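Recurring investment runs twice after change of payment day
Category: Regular investing
Product: Sadirell Stocks and Shares account
Status: Resolved – workaround in place, fix pending

Reported problem

Customer has a monthly instruction of £200 into the Skestari Global Tracker, collected by direct debit from an outside bank. The payment day was moved from the 3rd to the 25th in the app. Both dates were then collected in the same month, giving a total of £400 in and two separate purchases. The customer wants one purchase reversed and the cash returned to the bank.

First checks

Instruction screen shows one active instruction, payment day 25. History tab shows two, the older one marked "ended". The end date on the older instruction is one day after its last collection, so it was still live when the collection file was built. The app accepted the change in the evening of the 2nd, after the cut-off for the next day's file.

Asked the customer to confirm whether the change was made in one step (edit) or two (cancel and set up again). Reply: edit, once, and a confirmation message was received. The log agrees. 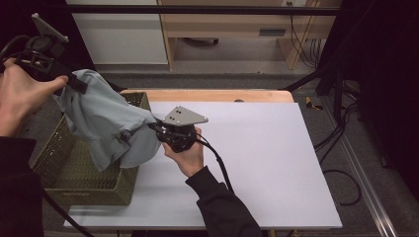
Checked the bank side. Both debits carry the same reference, so the bank did not treat either as a duplicate. An indemnity claim through the bank was considered and ruled out for now. It would pull back the cash but leave the units in the account, and the account would go overdrawn until something was sold.

Attempt 1

Tried to cancel the second purchase from the dealing console. Rejected: order already priced. Fund orders placed before noon are priced the same day and can't be withdrawn after that.

Attempt 2

Raised a request with Kütt, who hold the fund register, to void the deal. Declined. They will only void where the instruction was wrong when it reached them, and from their side both were valid orders from us. They suggested a sale at the next pricing point with any loss made good by the platform.

Attempt 3

Sale placed for the exact number of units bought in the second deal, not for £200. Using the cash figure would have sold slightly fewer units, as the price had risen. Proceeds came back a little over the original amount. Customer keeps the difference. 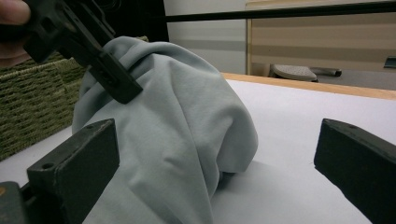
Allowance

The second collection counted towards the annual subscription limit. Selling the units does not restore this, and a normal withdrawal would have left the used allowance £200 too high. The payment was re-coded as a platform error before the cash was sent out. Allowance screen now shows the correct figure. Customer asked to check this after the overnight update and has confirmed.

Cause

When the payment day is edited after the cut-off, the new instruction starts at once but the old one runs to the end of the next collection window. The app does not check whether both fall in the same month. Same behaviour seen on the Pallow pension product, which uses the same scheduler. Not seen when the day is moved earlier in the month.

Workaround

Pause the instruction first. Wait until the status reads "paused" with no pending collection, then change the day and resume. If a collection is already pending, let it complete and set the new day to start from the following month.

Fix

Date check added to the edit screen, in test, due with the December release. Ticket to stay linked to the scheduler fault until then.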